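1/ Right, several of you have asked what it costs to get into collecting grasping data at home, and I keep promising a proper answer and then making tea instead. So here's the thread, numbered posts and all. It's about money and planning, and I'll try to keep the waffle down (I won't manage it).

2/ The total pot was 2150 pounds, which Freya Cropper and I put together between us for the Claramlow project. It sounded like riches in June. Then you start writing a list and it shrinks at a frightening speed, so please write the list first and get excited second.

3/ The biggest question was one hand-held gripper or two. We had quotes from Tillell and Favano, and Favano came out dearer but with spare finger pads included. I'd have gone for Tillell on price alone, and Freya very patiently talked me round. Pads wear, and you want a drawer of them before you need them.

4/ Next, things to pick up. Please don't spend real money on these! Paper cups, drinks bottles, a tumbler, whatever is in the cupboard. A mix of shapes is what you're after, and lying on their sides is a lovely awkward way to start. Ours live on the bed for the session.

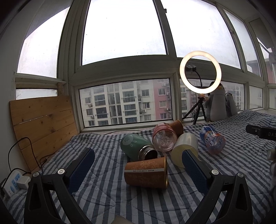 5/ Lighting. I had a whole line in the budget for panels on stands, and Freya crossed it out. We have a big bay window and a ring light on a tripod, and for now that's the lighting department. If your room faces a wall you may need to spend more than we did, so look at your window before you look at a catalogue.

6/ Power and cables. Dull, I know, but put it in. I'd allowed nothing at all for extension leads, adapters and chargers, and they came to 22 pounds by the end, all bought in dribs and drabs at the worst possible moment. Count your sockets, then count what needs plugging in, and be a bit pessimistic.

7/ Surfaces. You can buy very smart work tables, and Ekwueme do a height-adjustable one I've looked at far too often. We've stuck with a quilt. It creases and gives a little under the bottles, and I rather like having that in the data before we move on to anything flat. The table is on the list for next year, with a question mark beside it.
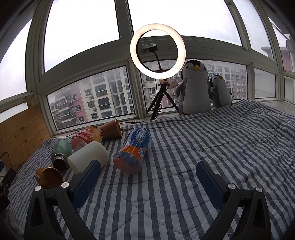

8/ Storage is the one I got properly wrong. Recordings pile up so much faster than you'd think, and I'd budgeted for one drive when we needed a second for backups as well. Please, please have two copies of everything. I'd happily give up the nice table for ever to have had that sorted in the first week.

9/ Keep something back. We've ring-fenced 500 pounds for repairs and replacements and I'm not allowed to touch it, however good the sale is. Freya keeps the spreadsheet – 11 rows, one colour, no nonsense – and I have view-only access, quite rightly.

10/ If you're pricing up something similar, tell me what you've got and what your room is like, and I'll send over our blank version of the sheet. Quotes from suppliers very welcome too, particularly for pads, as I'd love something to compare with Favano before we reorder.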